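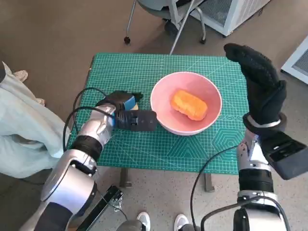
Rudo, July 2, 2018

Chapter 8
Doors, Cards and What the Log Can Tell You

Ask the person responsible for a medium-sized office building who was in it last night and you will usually be shown a list. The list comes out of the access control system. It has names down one side and times down the other, and it is treated with a respect that few other sheets of paper in the building receive. Managers settle arguments with it. Insurers ask for it. After a theft it is often the first thing printed.

This chapter is about how much of that respect is deserved. My own view, after a long time spent fitting these systems and a longer time spent being called back to them, is that the log of a card system is a good record of cards and a poor record of people. The sales literature tends to slide from the first to the second in the space of a paragraph, and students who meet the subject through that literature pick up the habit early. It is hard to shake off later.

What a card reader knows

Consider a single door with a reader on the outside, an electric lock, a push button on the inside and a magnetic contact at the top of the door leaf. This is still the most common arrangement, whatever the catalogues would like you to buy next.

When a card is held to the reader, the reader passes a number to the controller. The controller looks the number up, finds that it is allowed through this door at this hour, and releases the lock for a few seconds. It then writes a line in the log. In most systems the line says something like "access granted", followed by the name attached to the card.

Read that line again and ask what has been observed. A number was presented and a lock was released. The name was typed in by someone in an office, perhaps years ago, and has been attached to the number ever since. Whether the named person was holding the card is unknown. Whether anybody went through the door is, at this point, also unknown.

The door contact helps a little. If it reports that the door opened within the release time, a better system will write a second line, "door opened", or will change the first one to "access granted, door used". Cheaper systems don't bother, and a surprising number of the better ones leave the factory with the feature switched off. Even with it on, a door that opens once may let one person through, or five people, or nobody at all if the cardholder remembers an umbrella and turns back.

People leaving are recorded worse still. The push button on the inside has no idea who pressed it. In the arrangement described above there is no record of departure of any kind, and yet I have seen reports from just such a system with the heading "Persons on site". When I asked Margarida Peixoto, who looked after the software side on several of our jobs, where the figure came from, she traced it to a rule that counted every card used since midnight and subtracted nothing. It had been read out at fire drills.

The case of the Bestusov store

The following case will be used again in the exercises for this chapter, so it is worth setting out in some detail.

Bestusov was a wholesaler of electrical parts with 200 cardholders and a locked store for the more expensive stock. The store had 2 doors. Both had readers on the outside and push buttons on the inside, and both were connected to a Vara controller in the ceiling of the corridor. The firm had been losing stock, slowly, and in April the management decided to find out who was responsible by going through the log.

Bernd Fuchs, then the warehouse manager, was given the job. He did what most people would do. He took the dates on which stock had been found missing, printed the log for the day before each of them, and looked for names that came up again and again. One did. The cardholder was interviewed, and denied everything.

Morag Kerr was asked to look at the system before the matter went further. Her report runs to four pages and is a model of its kind, chiefly for the flatness of its tone. She made the following findings.

The clock in the controller was wrong by a little under an hour. It had never been set to change for summer time, and the server, which did change, had been told not to correct it. Lines printed from the server and lines printed from the controller gave different times for the same event, and the two sorts had been mixed together in the bundle given to the management.

The lock on the rear door was slow to engage. If the door was let go gently it rested against the frame with the bolt still back, and the contact, which had been fitted generously close to its magnet, reported it as closed. Anyone who pulled the handle could get in. No line was written, as no card was needed. The "door forced" alarm would have caught this, had it not been turned off for that door after complaints from the night staff.

The card that came up so often belonged to a supervisor and was kept, during working hours, on a hook beside the packing bench. It had been left there so that packers without store access could fetch small items. Everyone on the shift knew about it, including the supervisor who had been interviewed and who had not thought to mention it. He assumed it was allowed.

Kerr drew no conclusion about who had taken the stock. She wrote that the log could not support one. The management was disappointed with this, and said so, and I have some sympathy with them: they had paid for a system that was described to them as telling them who went where. But she was right, and a good deal of harm would have been done if she had been more obliging.

Three different questions

It is useful to keep apart three questions that a log appears to answer all at once.

The first is whether the credential was valid. Here the system is on firm ground. Card numbers are rarely misread, and although the older types of card can be copied with cheap equipment, a matter taken up in the next chapter, the controller does at least know which number it was given.

The second is whether the door was used. The answer depends on the contact, on how it was fitted, on the closer, on the lock, and on the state of all four after a few winters. None of this is visible in the software. A drawing of a door on a screen turns green when the contact closes, and will go on doing so with the contact taped to its magnet and hanging from the ceiling void. I have found one like that.

The third is who went through. Strictly speaking, the ordinary card system has nothing to say on this. It offers a name, and we supply the belief. That belief may be quite reasonable: in a small office where each person carries their own card on the same ring as their house keys, it will be right nearly every time. In a warehouse with a card on a hook it is worth very little.

Makers know all this. The usual answer is to sell something further: a reader on both sides, a turnstile, a fingerprint, a camera that stores a picture with each event. Each has its merits and each gets a section later in the chapter. The student should notice, though, that every one of them was offered as the cure for the shortcomings of the equipment before it, which had in its own day been offered as complete. Chiyo Hirose, whose notes on the Hamada installation are quoted in section 8.4, kept the brochures from three successive upgrades of the same building. All of them promised "full accountability". She filed them together, without comment, at the front of the maintenance book.

How to read the rest of this chapter

Section 8.1 deals with readers and cards, and 8.2 with locks, contacts and closers. Many courses take these in a hurry in order to get to the software. I would ask you to do the opposite. Faults at the door outnumber faults in the computer by a wide margin in my experience, and they are far harder to see from a desk.

Section 8.3 covers controllers and clocks. It is short, and the part on clocks should be read twice. Section 8.4 is the Hamada case in full, with extracts from the log. Some of the extracts contain errors. They were in the original and have been left as they were found; part of your work will be to say which lines you would be willing to rely on and which you would not.

Before going on, find a card-controlled door that you are permitted to use and spend a quarter of an hour near it at a busy time of day. Write down each time a card is presented, each time the door opens, and each person who passes. Then ask whoever runs the system, politely, for the log covering the same period. Oona Hakala, who has set this task to evening classes for years, advises students to compare their watch with the system clock before they start and to write the difference at the top of the page. Bring both sheets to the first class and do not tidy up your own.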